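Groleck Hand Capture Kit: Set-Up and Operator Guide

Section 7. Loss of Wrist Tracking During Two-Handed Tasks

7.1 Scope

This section covers the fault reported by the capture software as TRACK LOST (L), TRACK LOST (R), or TRACK SWAP. The fault affects demonstrations recorded with the head camera and two marker wristbands. It does not cover head camera dropouts (see Section 4) or faults on the robot during playback.

Clear the fault before recording continues. A demonstration that contains an unflagged TRACK SWAP can pass the import check and still give the robot crossed wrist paths.

WARNING: Do not play back a recording that contains TRACK SWAP on a powered robot. The arms may be commanded through each other. Contact between the arms at full speed can break the wrist joint and throw the held object.

7.2 How the Fault Occurs

The software estimates the position of each wrist from the square markers on the white housing. Each marker has its own ID, and each ID is assigned to the left or right side in the session profile. At least one wristband marker per side must be readable at all times. When none is readable, the software estimates the position for up to 500 ms and then reports TRACK LOST.

TRACK SWAP is reported when a marker assigned to one side is read at the last known position of the other side. The usual causes are:

- wristbands fitted to the wrong arms
- a hanging module swinging across to the opposite wrist
- a session profile loaded from a different kit
- a damaged or dirty marker read as a different ID

7.3 Before You Start

1. Stop the recording. Do not pause it. A paused file keeps the faulty segment.
2. Save the file with the suffix _FAULT.
3. Set the robot selector to OFF if the robot shares the work area.
4. Have the operator put down any object and step clear of racks, shelves, and mats.

7.4 Checking the Wristbands

1. Confirm that the band labeled L is on the left wrist and the band labeled R is on the right wrist.
2. Turn each housing until the row of markers faces the head camera with the forearm in its working position. Check with the hands together as well as apart.
3. Tighten the strap until the housing no longer turns when pushed with one finger.
4. Wipe the markers with a dry cloth. Do not use solvent. Solvent lifts the black print.
5. Replace the housing if any marker is scratched across its border.

NOTE: Sleeves must be rolled above the strap. A cuff that slides forward by a small amount can cover the rear marker.

7.5 Checking the Hanging Modules

1. Check that each module hangs from its own wristband and that the cords are not crossed.
2. Check each cord for cuts, knots, and stretched sections.
3. Shorten the cord if the modules touch when the wrists are brought together.
4. Ask the operator to reach forward and down to floor level. The modules must hang clear of the floor and the operator's feet.

CAUTION: A hanging cord can catch on open rods, hooks, and hoops. If a cord catches, the operator must stop and free it with the other hand. Do not pull. The cord is not a breakaway part.

7.6 Tasks Close to a Rack

Storage tasks produce this fault more often than table tasks. The hands work low, the wrists come close together, and the modules hang in the space between the forearms.
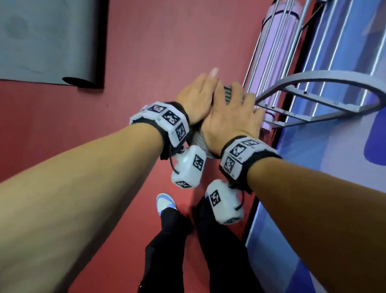
Set the low-reach option in the session profile before recording any task of this type. The option raises the number of markers needed to confirm a side from one to two, so a single bad reading cannot cause a swap. It also makes TRACK LOST more likely, and operators should slow down when both hands are on the same object.

1. Open the session profile and select Reach > Low.
2. Record a test of the full task at half speed.
3. Open the test file and go to the point where the hands are closest.
4. Confirm that the L and R traces stay separate through that point.
5. If the traces cross, return to 7.5 and shorten the cords by one notch.

7.7 Returning to Service

1. Run Tools > Marker Check. Both sides must show PASS.
2. Record one short demonstration and import it.
3. Play it back in simulation only.
4. If the simulated arms stay on their own sides, set the robot selector to SLOW and play it back once with the work area clear.
5. Enter the fault code and the action taken in the service log.

If fault code 49 appears at step 1, the marker set does not match the profile. Reload the profile supplied with the kit. If the code remains, remove the kit from use and contact Groleck service.

Revised 23 September 2023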